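26 de maio de 2021

Acordei cedo e fui a pé até à sala. A senhoria tinha deixado um bilhete debaixo da porta a dizer que a renda sobe em julho, mais 93 por mês. Guardei-o na gaveta e não respondi ainda.

Passei a manhã a pensar na luz. As lâmpadas fluorescentes compridas do teto cansam-me os olhos ao fim de umas horas, e com as vigas e os tubos todos à vista não há maneira fácil de as baixar. Pedi um orçamento à Buruton para trocar tudo. Disseram até 400, sem a mão de obra.
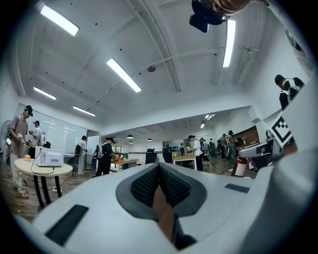 O Weidong Yuan acha que bastava mudar as de trás e pôr mais candeeiros pendentes, como os três que já estão ao fundo. Gosto desses, são escuros e ficam baixos. Ele quer também encostar a mesa redonda à parede. Eu prefiro deixá-la onde está, porque à tarde dá jeito passar dos dois lados.

Almocei sopa e pão no Fulto. Choveu um pouco depois das duas. Liguei à minha irmã, que anda com dores nas costas outra vez e só tem consulta para a semana.

Amanhã tenho de comprar cera para o chão de madeira e telefonar à Muva por causa da fatura 313.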